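Two arms, one table and a lot of toy fruit

Saturday, May 23, 2020

Kellness sells a two-arm kit called the Clirow, and for months people have been telling me I ought to want one. The brochure promises you'll be "productive by lunch". I've read a lot of brochures. Lunch on which day?

So back in February I went over to Zitodport, who sell the thing on, and sat through a proper session with it. I'm only writing it up now because my notes were a mess and I wanted to be fair to them. Fairish, anyway.

What you get is a pair of arms, the grippers, the wrist cameras and the software. The table is extra. So is the training day, so is the second year of support, and so is anything resembling a printed manual – that one really annoyed me. I asked twice for a total with everything in it and got a very nice chat about flexible packages.

The task was the one all these outfits seem to use, plastic groceries in and out of a tub.
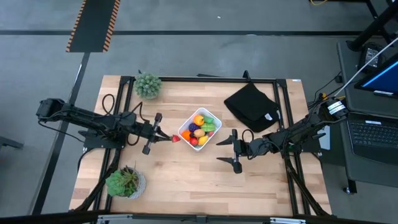

Left arm on strawberry duty, right arm waiting its turn.

I'll give them the grip. Toy fruit is light and slippery and I expected more of it on the floor. The fingers on these are plain black plates with no fancy padding, and I'd rather have that than something soft that needs replacing every few weeks at Kellness prices.

What bothers me is how much the kit leaves to you. The software logs 29 settings per arm and explains maybe half of them. Change one and you're told to recalibrate, which took 5 minutes when the chap from Zitodport did it and would take me an evening. The help pages run to 103 entries, and the search box doesn't find "gripper". I tried it on my phone while he was talking. Sorry.

Then there's the wrist view, which gets a whole page of the brochure to itself. It's handy for seeing what's between the fingers. Once the arm gets going, though, the picture smears badly, and I'd want to know what the software makes of that before I paid extra for it.
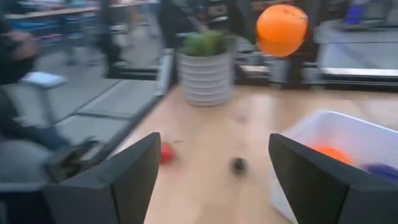

Freya Hollis emailed after I grumbled about this on the mailing list: you can turn the arm speed down and the blur mostly goes, but then the job takes so long you start wondering why you bought two arms. She's had hers for 4 months and still uses it most days, so make of that what you will.

I asked about the slower setting and was told it's "on the roadmap" to make it the default. Everything was on the roadmap. The Tejada arms I tried before this were clumsier and uglier, but the price on the page was the price, and the manual came in the box.

Would I buy the Clirow? At the moment, no. If Kellness put the table and the training day in the price and fix that search box, I'll go back and have another look. I've still got the visitor parking code.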